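Pollau Sonnets: a reading dataset of annotated fourteen-line poems

Read me first

Welcome, and thank you for picking this up! Pollau Sonnets is a collection of 326 sonnets in English, each one marked up by hand for rhyme, metre, the place of the turn, and who seems to be speaking. We made it for people who like to argue about poems and would like a bit of evidence to argue with. The files open in anything that reads tab-separated text, so you don't need to be a programmer to use them.

What's in the folder

poems.tsv – one line of verse per row, with the poem's number, the line number and the text
rhyme.tsv – the rhyme letter for every line, plus a column for half rhymes
turns.tsv – where each reader put the turn, and how sure they were
speakers.tsv – notes on the speaker and the person spoken to
notes.txt – our longer grumbles and second thoughts

Everything is saved as UTF-8. Old spellings are left as we found them in the printed copies, long s excepted. If a poem exists in more than one version we took the earliest printed one and put the differences in notes.txt.

How the poems were marked

Nine readers took part. Every poem went to two of them, who worked apart and then compared. Where they agreed, the mark went straight in. Where they didn't, both marks stayed, with the column "split" set to 1. We were very keen on keeping the splits, as they are easily the most interesting part of the whole set!

Kerttu Väisänen wrote the guide for marking turns and it's well worth reading before you open turns.tsv. Her rule is that a turn needs a change of mind, mood or person addressed, and that a "but" or "yet" at the start of line nine doesn't count by itself. You would be amazed how many line-nine "buts" lead nowhere at all, and how many real turns slip in quietly at line eleven or wait for the couplet.
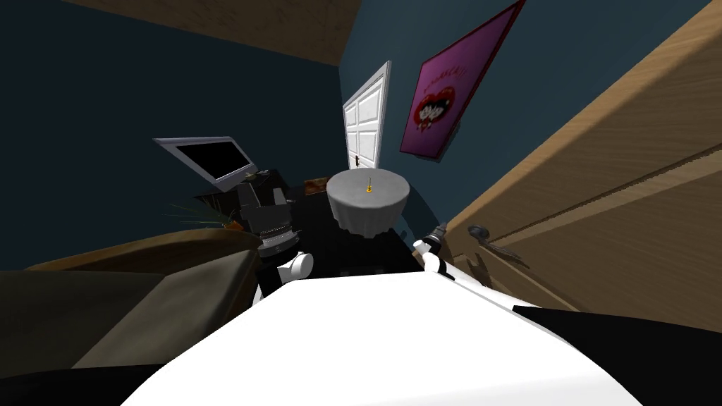

The rhyme file was simpler, though old pronunciation gave us plenty of fun. Love and prove, wind and mind, eye and any word ending in y – we marked these as full rhymes in poems printed before 1700 and as half rhymes after that. It's a blunt rule, and Lauri Valtonen still thinks the date should be later. If you agree with him, change the "cutoff" value in the top row of rhyme.tsv and go by the print dates in poems.tsv.

A few things that may trip you up

Of the 326 poems, 215 have a turn both readers agreed on. The rest are split or marked "none", and a "none" is a proper answer, so please don't treat it as a gap.

There are 24 poems with more or fewer than fourteen lines. Their authors called them sonnets, so we did too. Filter on "lines" if you'd like to leave them out.

"Speaker" never means the poet. Even where a poem names its author in the last line (and some do, very cheekily), we mark that as a speaker using the name.

Metre is only marked for the first four lines of each poem. We'd love to do the rest.

Names of the parts

The set is split into two halves called Tovar and Brellia, which are just labels. Tovar holds the poems in linked sequences, Brellia the ones that stand alone. Keep sequences together if you are sampling, or you'll find a poem answering a question that has vanished.

Changes

Version 2, October: fixed the rhyme letters in the Spenserian poems, where the linking rhymes had been given new letters by mistake. Added the "how sure" column to turns.tsv.
Version 1: first release, under the old name Trivusach.

Sending corrections

Please do! Give the poem number, the line number and what you'd change, with a sentence on why. Disagreements about turns are added as a third reading and signed with your initials, so nothing already in the file gets written over.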